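Groen Takes Idholm Derby on Skutau

Sanne Groen and Skutau won the Idholm Derby on Wednesday, jumping the only double clear over a course that caught out most of the field in its second half.

The pair left all the rails up in the first round and came back in a jump-off against 2 others. Joris Postma went first and had the final oxer down. Nabila Bouzid was quicker to the bank but met the water on a long stride and finished with four faults. That left Groen room to take a steady line, and she used it.

"He was looking at everything in the warm-up," Groen said. "Once we were over the bank I just let him gallop."

Course designer Philomena Tsikata set the 700-meter track with a new bank near the in-gate and a double of open ditches late in the course. Time faults were few. Most of the trouble came at the ditches, where riders had to bring their horses back quickly after the long run past the grandstand.

Postma placed second on his faster time in the jump-off — he also won the morning speed class — and Bouzid was third.

The Michiels Cup for amateur riders went to Dirk De Graaf, who was riding at Idholm for the first time. De Graaf finished in 73 seconds without a fault.

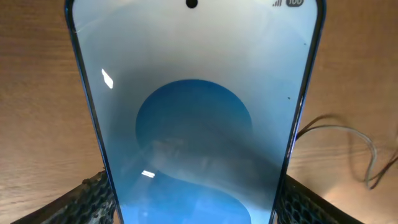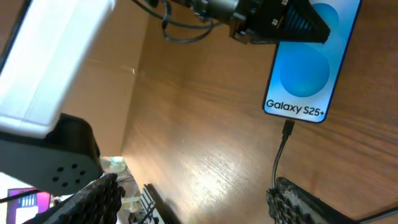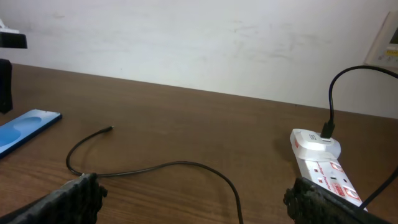

Next Stop: Terninau

The series moves to Terninau in April, with about 300 horses expected. Groen plans to bring Skutau for the opening class and will decide on the grand prix after that. Entries are open through the show office, and stabling requests should be sent in with the entry form.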